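Wurkbridge's loudest export is back. Doom four-piece Harov play the old curling rink in January, first hometown show in five years, and the 400 floor tickets were gone before lunch. Balcony seats still going at time of writing — not many.

Second album Skomesent is out the same night. Recorded live in a grain shed, vocals done later in guitarist Jozef Aerts's garage. Slower than the debut, he reckons. Heavier too. 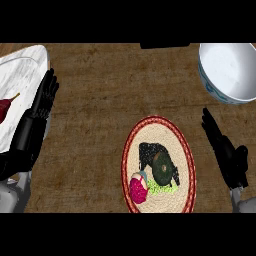

Will there be an all-ages show?
The band has added a matinee at 2 pm, all ages, same set minus the encore. Under-14s need an adult with them.

Support comes from Ledesma, the sludge duo who put out that split cassette last winter. New drummer Emil Rainer makes his debut with them, he's been rehearsing with the pair since the spring. Expect at least two unreleased songs, one of them close to twelve minutes.
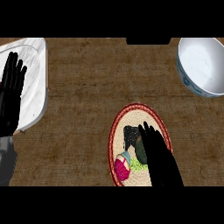

Merch opens an hour before doors, and theres a red vinyl pressing of the album you can't get online. Cash preferred. Earplugs free at the bar — take some. A regional tour is in the works but no dates yet, Aerts says the van needs a gearbox frist.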